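Nivwood Road Runners - Members' Forum
Race Administration > Benavides 10-Mile: wave start proposal

g_urrego (Race Secretary)
Thursday
Members are asked to comment on the proposed wave start for the Benavides 10-Mile in January. Last season 167 runners finished, and the first bend was crowded. The proposal is for two waves, with the second leaving 2 minutes after the first. Seeding would be by a recent 10K time.
Gilberto Urrego

Flillex64
I do not support the proposal. Team scoring at this race has always been by gun time, and a runner in the second wave cannot race the people ahead on equal terms. The start should be moved back to the school gate, where the road is wider.

finer_pace
The school gate would add distance, and the course would have to be measured again. I am in favor of waves, provided every scoring runner is placed in the first.

Flillex64
That would put all eight clubs at the front, and the bend would be as crowded as before. I finished 24th last year and was at a walk until the bridge.

n_espinoza
I ask that the age-group awards be considered as well. My category was decided by four seconds, and both of us would have wanted to be in the same wave. If waves are adopted, the entry form should let a runner request the first wave without a qualifying time.
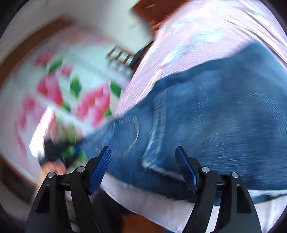 I would also prefer that awards below the top three be decided on chip time - the rules permit this already, under section five.
Nilton Espinoza

g_urrego (Race Secretary)
Both points are noted. The rule on chip time applies to individual awards only, so team scoring would need a separate vote. Comments remain open until 9 p.m. on Thursday next.

finer_pace
Please add the school gate option to the ballot. I will vote against it, but it should be listed.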